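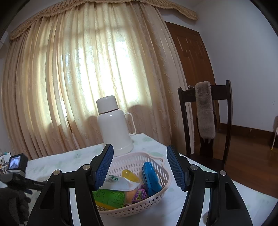

Home | Tidy Up | Kitchen | Crafts | Contact
Print this page | E-mail this page

How I set up a snack basket

I used to keep all our snacks in a drawer, and every July, when the cousins come to stay in Hurnthorpe, that drawer turned into a disaster (crumbs, empty wrappers, one very old toffee). So now I do a basket on the table and I love it!

Start with a shallow plastic basket, the kind with little holes all over. Mine is pink with a loop handle. Deep ones look roomy but the good stuff sinks and you forget about it until it's stale.

Shake out the crumbs and wipe it down. Put the tall packets in first, standing up against the rim – they hold each other up once there are a few. Jelly cups go in next, then any small boxes, laid flat. Sachets can lie across the top, and candy gets tucked into whatever gaps are left.

Don't pile it higher than the rim! I did that once on the drive over to Gosthorpe and was picking candy out of the car seats for weeks.

I like a thermos on the same table so people can help themselves to tea. Keep it toward the back, where little elbows can't reach.

I top mine up at 4 in the afternoon, right before everyone starts asking what's for dinner. Anything close to its date goes at the front.

Print this page | E-mail this page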